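Wadero recherche deux animateurs ou animatrices pour son atelier « pêche en bac »

Référence de l'offre : 912
Contrat : CDD à temps partiel, prise de poste en septembre
Lieu : site Ornlow, salle du rez-de-chaussée

Contexte

Wadero conçoit et anime des ateliers de manipulation pour les écoles maternelles, les ludothèques et les centres de loisirs. L'atelier « pêche en bac » fait partie du module Bedik, consacré aux gestes de préhension et au tri par couleur. Il est proposé à des groupes restreints, debout devant une table, avec un bac d'eau peu profonde, de petits jouets marins en plastique, une épuisette et des seaux. Le poste porte sur la préparation, la tenue et la remise en état de ce plan de travail.
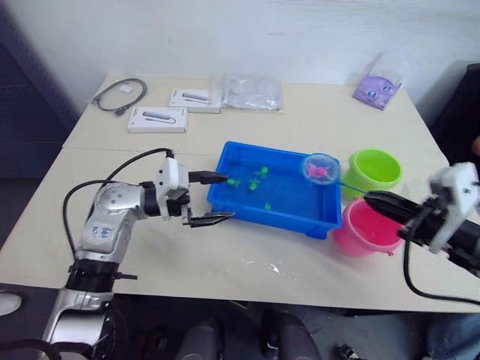
Bac bleu, épuisette à manche bleu et seaux vert et rose.

Missions

Monter le poste avant chaque séance : mise en place du bac, remplissage, disposition des seaux à portée de main du participant.
Présenter la consigne du jour. Selon le niveau, il s'agit de sortir les jouets un par un, de séparer les verts des roses ou de verser le contenu de l'épuisette dans le seau demandé.
Observer la prise du manche, l'approche du filet et le retournement au-dessus du seau, puis reporter les observations sur la grille Sandhu. La grille comporte 53 lignes ; une formation interne à son utilisation est prévue.
Vider, rincer et sécher le matériel en fin de séance. Contrôler l'état des mailles et des bords du bac.
Tenir l'inventaire des jouets et signaler les pièces à remplacer.

Le niveau d'eau doit rester sous le rebord, avec une marge suffisante pour le passage du filet. Un bac trop rempli déborde au premier geste un peu vif - c'est l'erreur la plus fréquente des nouveaux arrivants. Les jouets sont répartis à la surface avant l'arrivée du groupe, à distance du bord le plus proche du participant.
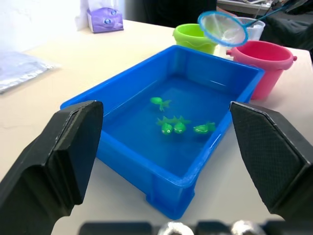 Quatre poissons verts dans le bac rempli.

Profil

Diplôme de la petite enfance ou de l'animation, ou expérience équivalente en structure d'accueil. Une première pratique de l'observation écrite est demandée. Le poste suppose de rester debout pendant la séance, de porter des seaux d'eau et d'appliquer un protocole sans le modifier en cours de route. Les propositions d'amélioration sont examinées en réunion mensuelle.

L'animateur surveille aussi l'état de la table. Toute flaque est essuyée entre deux passages, y compris devant le bac, et le sol est vérifié au même moment. Le mélange de couleurs s'introduit une fois la série verte acquise.
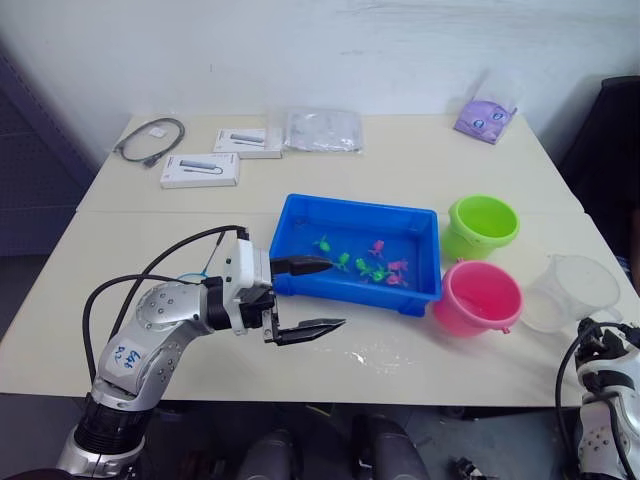

Le temps de montage et de rangement est compté dans le temps de travail et rémunéré au même taux que l'animation. Une indemnité de transport de 300 euros est versée au trimestre. Les tabliers et les chiffons sont fournis - prévoir des chaussures fermées à semelle antidérapante.

Candidature

Envoyer un CV et une lettre d'une page au service recrutement de Wadero avant la fin du mois de juillet, en rappelant la référence 912. Les candidats retenus seront invités à un essai pratique d'une demi-journée sur le site Ornlow, comprenant un montage complet, une séance observée et un rangement. L'essai est rémunéré. Une réponse est adressée à chaque candidature, y compris en cas de refus.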